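Endetbridge Games Fair

The Endetbridge Games Fair is an annual trade and public exhibition for video games and tabletop games, held in Endetbridge each June. It is organised by Nasution Events and is open to developers, publishers, retailers and members of the public.

History

The fair began as a one-day meeting of independent developers in the town's Corn Hall. The first event drew 643 visitors, most of them students and hobbyists. Attendance grew to 1655 at the third fair, after the publisher Rikus chose it to show an early version of its railway strategy game Dolato. The organisers then moved the event to the larger Riverside Halls and added a separate trade day, which is closed to the public.

Format

The fair lasts five days. The first is reserved for trade visitors and the press, and the remaining four are open to ticket holders. Public doors open at 10 a.m. Exhibitors are grouped into three areas — large publishers, independent studios and tabletop games. Talks are held in a side hall and are free to all ticket holders, although seats cannot be booked.

An online edition ran for one year while the Riverside Halls were closed for repairs. It offered streamed talks and playable demos, with 1347 accounts registered. Parts of the programme have been streamed ever since.

Home demo scheme

Under the home demo scheme, small studios that cannot afford a stand may present their games by video link from their own premises. Places are given by ballot, and each studio receives a slot of 20 minutes.
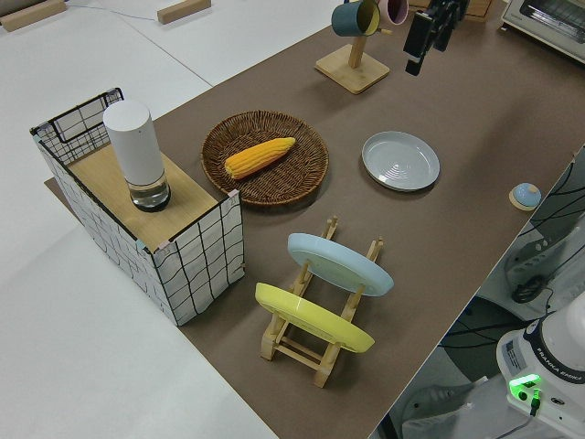 Tabletop with a lidded storage box and a round wicker basket.

Reception

Trade visitors have praised the low cost of stands in the independent area. Criticism has centred on queues for popular demos, and timed entry was brought in for the largest stands as a result.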